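Week 9 handout. Read before the lab. Sections 3 and 4 are needed for the assignment.

# Collecting demonstrations for drawer tasks

## 1. What counts as an example

An episode is one attempt at one task, start to finish. It consists of camera frames, joint positions, gripper command and a task label, all on the same clock. A learner trained by imitation sees pairs: what the camera showed at a step, and what the operator commanded at that step. Anything the operator knew that the camera did not show is lost.

Two consequences for the way we record:

- The operator works from the camera view only. Do not rotate the simulator window to check depth.
- Pauses longer than two seconds are trimmed before training. A learner given long pauses learns to pause.

## 2. The course set

The set was recorded in the Tralo simulator with the Drendent teleoperation client. It holds 2394 episodes. Of these, 165 are held out for evaluation and must not be used to choose settings. Four tasks are covered: open drawer, close drawer, place in drawer, take from drawer.

Each episode starts from a random state. The cabinet pose, the drawer extension, the surface material and the lights are drawn separately. Contents are drawn only for the last two tasks.

## 3. Labeling drawer state

Drawer state is stored as extension in meters, read from the simulator joint. Do not estimate it from frames. The frames are for checking that the view carries enough information to recover the state: the handle, the front panel and some part of the interior should be in view when the drawer is open.

Wood on wood is the hard case. Cabinet, drawer and surface may differ only in tone, and glare from overhead lights can remove what contrast there is. A curved metal handle helps, although its highlights move with the camera. An empty drawer with a dark cavity behind it should be labeled `open, empty`. The label comes from the object list, as the cavity may hide something at the back.

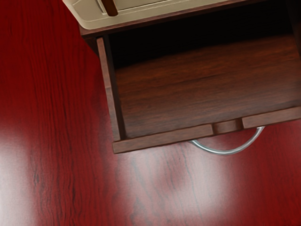
Bontu Seyoum asks whether glare should be filtered out before training, given that the real cell at Zindside has matte benches and shaded lamps. The course position is to keep it. Filtering by appearance removes whole combinations of pose and lighting, and the gaps are hard to find afterward. If the target setting is known to be matte, lower the sampling weight of glossy materials and report the weight used.

## 4. Acceptance rules

Accept an episode if all of the following hold:

1. The final state meets the task condition for ten consecutive steps.
2. No joint limit was reached.
3. Frame and command timestamps differ by less than one control step.
4. The task label matches the object list at the start and at the end.

Failed attempts go to a separate folder with the reason code. Do not delete them. They are used in week 11 for the success classifier.

A recovery (the gripper misses the handle, backs off, tries again) is accepted and tagged `recovery`. Operators tend to discard these. A policy trained only on clean runs has no data for the states it reaches after a small error, and small errors add up over an episode.

## 5. Assignment

Work in pairs. Record episodes of `open drawer` with the Polat controller profile, then train the baseline twice: once with recoveries and once without. Match the number of training steps between the two runs, and use the same random seed.

Hand in the configuration files, both learning curves, and one page on where the two policies differ. Include the reason codes for every rejected episode. Success rate is to be reported on the held-out episodes' start states, with the number of trials stated next to it.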